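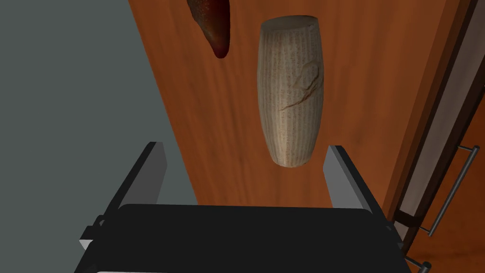
Figure 6. Wrist view in simulation, fingers open before a grasp on the barrel-shaped object.

5.3 Failure analysis

Of 43 failed grasps, 30 were slips during lift. The policy trained on Plekley closed the fingers too near one end of the object, where the body tapers, and the contact patch shrank as the arm rose. Lowering the lift speed did not remove the fault. We traced it to the collision mesh, a plain cylinder that ignored the taper, so the contact points used for the reward lay outside the rendered surface.

Six further failures were finger strikes on the tabletop. The force limit proposed by Breathnach and Keogh stopped the arm in each of these, but only after contact. The remaining cases were timeouts. After the mesh was replaced, slips fell to 20 over the same set of starts. We did not retrain the policy for this test.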